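Velex and Warraich Institute Open Second Round of Tabletop Data Collection

April 11, 2024

FONULHAM – The Warraich Institute and its industry partner, Velex, have begun the second round of a joint program to gather examples of everyday table tasks for a robot learning system. The new round will run through October and will take place at the institute's Fonulham laboratory, with support from the Brandier Fund.

The program, known as the Brandier Tabletop Study, collects short recordings of people carrying out simple household actions with a hand-held gripper. Each recording becomes one example, or demonstration, from which a control model is trained. The model is then run on a robot arm fitted with the same type of fingers.

Under the agreement signed by the two parties, Velex will supply the hand-held tools and the storage systems, while the institute will recruit and train operators, prepare the tables and review the recordings. Both parties will have equal access to the finished collection. Financial terms were not released.

The first round covered a narrow set of actions, mainly picking up an item and placing it in a marked area. According to the institute's report on that round, the trained model performed well when items were set out as they had been during collection. Results fell when the same items were turned, moved closer together or placed next to objects the model had not met before. The report recommended a wider range of table settings and more attention to long, thin items such as spoons and spatulas, which can shift in the fingers after they are picked up.

The second round follows those recommendations. The study plan lists 28 tasks, divided among meal setting, serving, clearing and putting away. Every task is recorded in several arrangements, and the items on the table are changed between blocks. An operator works for no more than 30 minutes before taking a break of 10 minutes, a limit the institute introduced after reviewers noted that movements became hurried toward the end of longer sessions.

"A demonstration is useful to us when it is calm, complete and done the way a person would do it at home," the institute said in a written statement. "We have asked operators to work at their own pace, and we have removed the hourly targets that applied in the first round."

Operators receive two days of training before their recordings are accepted. The training covers how to hold the tool, how to approach an item so that it remains in view of the wrist camera, and how to end a demonstration cleanly. Operators are also taught to continue after a small slip instead of starting over. In the first round, such recordings were thrown out. Reviewers have since concluded that a slip followed by a good recovery gives the model information it cannot get from perfect runs, and these recordings are now kept and labeled separately.

Recordings are checked in two stages. A software check looks for missing images, gaps in the position track and periods in which the finger markers cannot be read. A reviewer then watches each remaining demonstration and confirms that the task name matches the action. Some 5 percent of accepted recordings are sent to a second reviewer who has not seen the first decision. Where the two disagree, the task instructions are examined and, if necessary, rewritten.

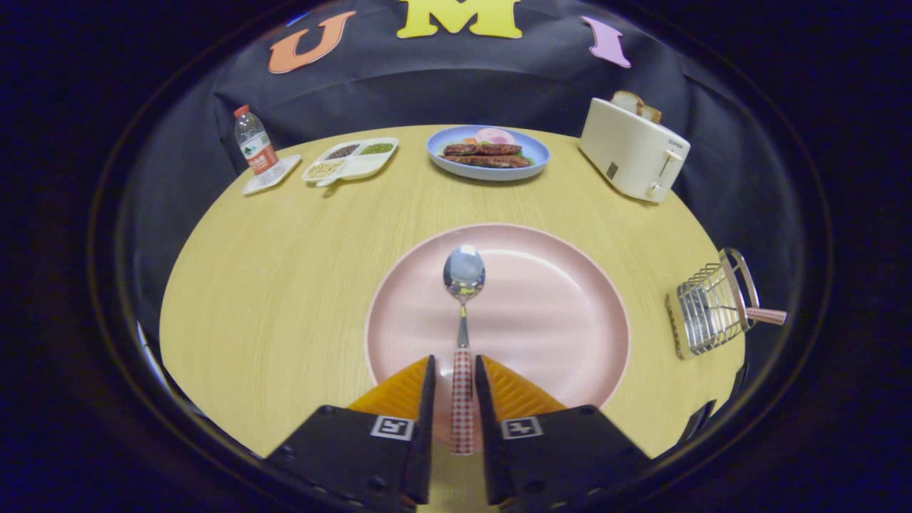

Utensil handling receives the largest share of recording time in the current round. The study plan treats the grasp, the movement over the table and the release as parts of one continuous action, and all three must appear in the recording for it to be accepted. Serving and dining items are kept on the table together with items that have no part in the task, so that the model learns to act on the correct object in a setting that resembles ordinary use. A spoon with a red-and-white checked grip, held between the fingers over a pink plate, shares its table with a toaster, a wire toast rack, a divided dish of beans and grains, and a bottle of water. Shiny surfaces are included on purpose, as reflections on metal were listed in the first report among the conditions most likely to lead the model astray.

Velex said that the hand-held tools for this round have been fitted with new finger pads and that spare sets will be kept in Fonulham to avoid delays. Pads are inspected at the start of each session and replaced when the ridges show wear. The company has also assigned two engineers to the laboratory for the length of the program. Their duties include daily calibration and weekly test training runs, which are intended to bring problems in the data to light while collection is still under way.

The institute confirmed that recordings are made without sound and that operators' faces are not part of the collection. Any recording in which a person's face appears will be deleted at the first review stage. Operators sign a consent form before training and may withdraw their recordings at any time before the collection is closed.

A portion of the data will be held back from training and used only for evaluation. This portion will include table arrangements and items that appear nowhere else in the collection. The institute said that results on the held-back portion will be reported in full, including tasks on which the model does not improve over the first round.

The Brandier Fund, which supports applied research in home assistance, has provided a grant toward operator wages and laboratory costs. A condition of the grant is that the task list, the operator instructions and the review guidelines be made public at the end of the program. The release of the recordings themselves remains under discussion between the institute and Velex.

Applications for operator positions are being accepted at the institute's front office in Fonulham. No technical background is required. Applicants must be at least 18 years of age and available for two sessions a week. Training for the next group of operators will begin when the current group has completed the meal setting tasks.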